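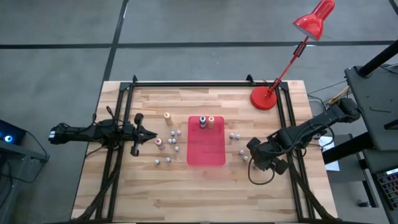 Pinza de dos dedos que expulsa piezas pequeñas con forma de cúpula: ¿dedos, fuerza o controlador?

Publicado por Irkito el 15 de febrero de 2025

Tengo una celda con dos brazos negros iguales, uno a cada lado de una mesa de madera con marco de perfil de aluminio, cada uno con su pinza paralela de dos dedos. La tarea es recoger piezas blancas en forma de cúpula y dejarlas en una bandeja roja translúcida. También manejamos frascos pequeños con tapa, y con esos no hay problema: el cierre es estable y el brazo los coloca de pie sin corregir.

Con las cúpulas el resultado es distinto. El dedo entra bien, hace contacto y la pieza sale despedida hacia un lado o se gira y queda apoyada en el canto. De 70 intentos con el brazo izquierdo fallaron 40. Con el derecho no he completado la serie.

Datos que pueden servir:

- Controlador Virnar en modo posición, consigna de cierre fija para todos los objetos.
- Dedos rígidos originales, sin recubrimiento.
- Aproximación inclinada, no vertical, por la posición del montaje lateral.
- Cámara superior únicamente. No hay cámara en la muñeca.

Estoy comparando dos opciones de compra: el juego de dedos blandos de Midtbø para la misma pinza, o la pinza Mirnamine completa, que trae control de fuerza propio. La segunda obliga a cambiar la brida y a volver a calibrar los dos brazos. ¿Alguien ha probado alguna de las dos con piezas de superficie curva? También me interesa saber si el modo posición del Virnar basta para esto o si conviene pasar a modo corriente antes de gastar dinero.

tornillo_m3

No compraría nada todavía. El comportamiento que describes es geométrico. Si los dedos tocan la cúpula por encima de la base, la normal de contacto apunta hacia arriba y hacia fuera, y al cerrar se genera una componente vertical sobre la pieza y otra igual y contraria sobre el dedo. Con un dedo rígido y poca fricción, la pieza escapa por donde puede. Los frascos tienen pared casi vertical y por eso cierran bien.

Orden en que lo haría yo:

Primero, baja el punto de agarre hasta que la punta del dedo quede a un milímetro del tablero. Con la aproximación inclinada un dedo llega antes que el otro, de modo que hay que medir la holgura en el dedo más bajo. Si el brazo tiene alcance, corrige la orientación de la muñeca para que los dos dedos bajen a la vez. En una mesa con montaje lateral suele haber una zona central donde esto es posible y dos franjas donde no lo es.

Segundo, pasa el Virnar a modo corriente con límite bajo. En modo posición, la consigna de cierre está por debajo del ancho de la pieza y el motor sigue empujando hasta alcanzar el máximo de par. En mi unidad el límite se escribe en el registro de corriente objetivo, en cuentas. Yo uso 1,718 en la escala del panel - valor normalizado, no amperios - y a partir de ahí subo poco a poco. No copies el número sin comprobar tu versión de firmware, la escala cambió en noviembre.

Tercero, recubre las puntas con silicona de 5 Shore más que la que usarías para objetos planos. Una muy blanda se deforma hacia arriba con la cúpula y vuelves al mismo punto.

Los dedos Midtbø los he tenido montados. Agarran bien las curvas, pero la punta es más gruesa y con dos piezas juntas acaba empujando la vecina. Mira cómo tienes repartidas las tuyas: si trabajas con parejas casi en contacto, el grosor de punta importa más que la fuerza.

La Mirnamine no la he usado con cúpulas.

pablo-celda2

Nosotros tenemos la Mirnamine. Funciona. La brida es un incordio.

laboratorio_norte

Matizo la primera respuesta en dos puntos.

El modo corriente reduce la expulsión, pero se pierde la lectura fiable de apertura como criterio de agarre correcto. Si el programa decide que tiene pieza comparando la posición final con un umbral, habrá que rehacer esa comprobación. Lo que mejor resultado nos dio fue un esquema mixto: aproximación en posición hasta una apertura algo mayor que la pieza, cierre final en corriente y lectura de posición pasado un tiempo fijo.

El segundo punto es la cámara. Con una sola vista superior y piezas blancas pequeñas, el error lateral puede ser mayor que el margen que deja la cúpula. Un dedo que toca antes que el otro desplaza la pieza aunque la fuerza sea correcta. Antes de cambiar de pinza, repite la serie colocando el brazo a mano sobre la pieza y cerrando sin intervención de la visión. Si los fallos desaparecen, la pinza no es el problema. Vigila también la lámpara de mesa: en nuestro caso el flexo producía una sombra a un lado de cada pieza y el detector desplazaba el centro hacia ella. Conviene hacer una serie con la lámpara encendida y otra apagada, sin tocar el resto.

Sobre la comparación, la Mirnamine tiene sentido si vas a alternar objetos muy distintos en el mismo ciclo. Para cúpulas y frascos, dedos nuevos y controlador bien ajustado. Y termina la serie del brazo derecho con las mismas posiciones reflejadas, porque con un solo brazo medido no se puede separar un defecto de la pinza de uno de calibración.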